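Workshop notebook, Finishing Bench
Entry dated 4/16/25
Entered by: Fadi Haddadin

Subject: Shellac trials on the Hurville cabinet doors, second series.

The purpose of this series is to settle which resin grade will be used on the remaining doors, and at what strength. The first series was set aside, as the flakes had been held over from September and did not dissolve fully. 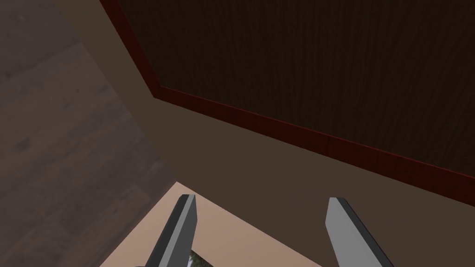
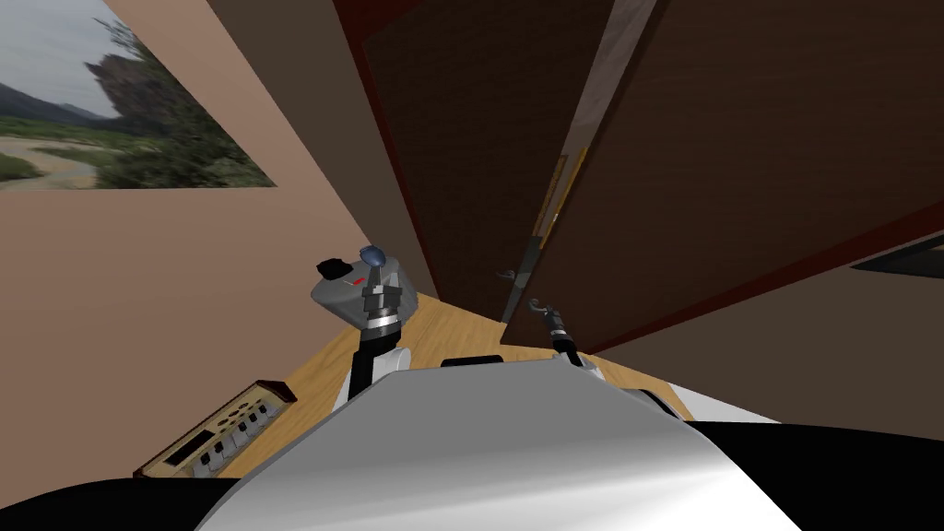
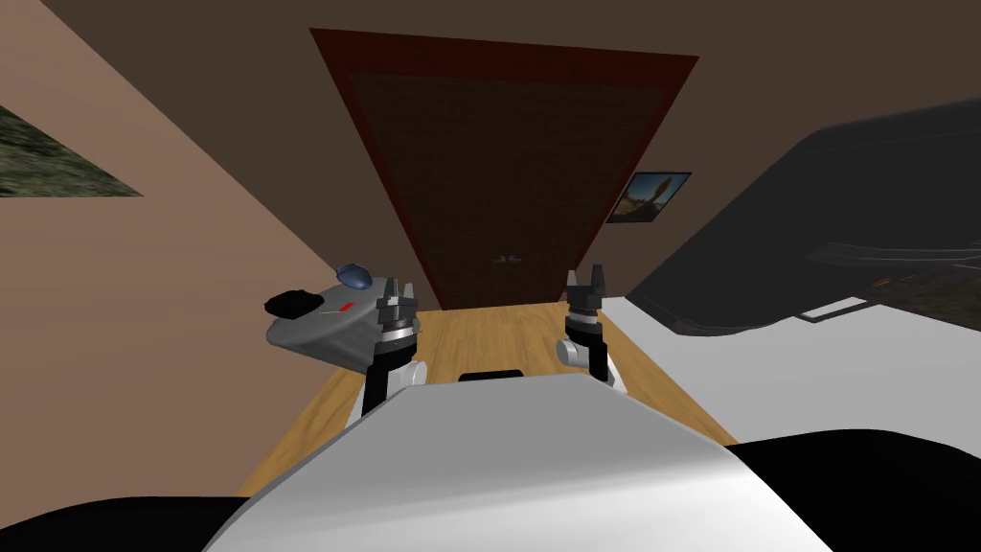
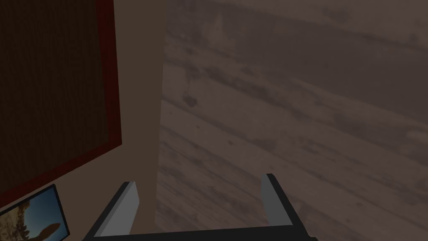 Materials. Two grades of dewaxed flake were used, one from Ilten and one from Mac Mathúna. Both were ground in the hand mill, covered with alcohol and left overnight in glass jars with the lids on. The Ilten flake was fully dissolved by morning. The Mac Mathúna flake left a soft layer at the bottom of the jar and required a further stir and most of the forenoon. Each solution was strained through a paper filter into a clean jar and labelled. Nothing was decanted into metal.

Preparation. Test boards were cut from the offcut stack, planed, and sanded with the grain to the same grit as the doors. Dust was removed with a brush and then a dry cloth. A tack cloth was not used, in accordance with the note made after the Gindholm job, where residue caused the first coat to crawl.

Application. Coats were applied by pad, with long straight strokes and no return over a wet edge. Drying between coats was 100 minutes. The interval had been 86 minutes in the first series, and the surface dragged under the pad on the third coat. No dragging was observed at the longer interval. Each board received five coats, with a light rub after the second and fourth.

Observations. The Ilten boards levelled well and showed an even, warm colour. The Mac Mathúna boards were paler, and this may suit the inner faces of the doors, but two of them developed a faint cloudiness toward one end. The cause has not been established. The humidity in the room rose after lunch when the loading door was opened for a delivery, and the boards at that end of the rack were the nearest to it. The cloudiness lessened when the area was wiped with a pad barely damp with alcohol. It did not clear entirely.

Hardness was checked with a fingernail at the end of the day and will be checked again on Friday before any conclusion is entered.

Costs. The remaining Ilten stock stands at about 899 grams. That is sufficient for the outer faces. Should the inner faces also be done in Ilten, a further order must be placed, and the supplier has advised that delivery is slow at present.

Actions.
Repeat the Mac Mathúna boards with the loading door closed.
Replace the filter papers; the box is nearly finished.
Wash the pads and store them in the sealed tin. Two were found dried out on the windowsill and have been discarded.
Confirm with the Hurville office whether the inner faces must match the outer faces in colour.

The jar marked with a red cap is waste alcohol and is not to be used for thinning.

F.H.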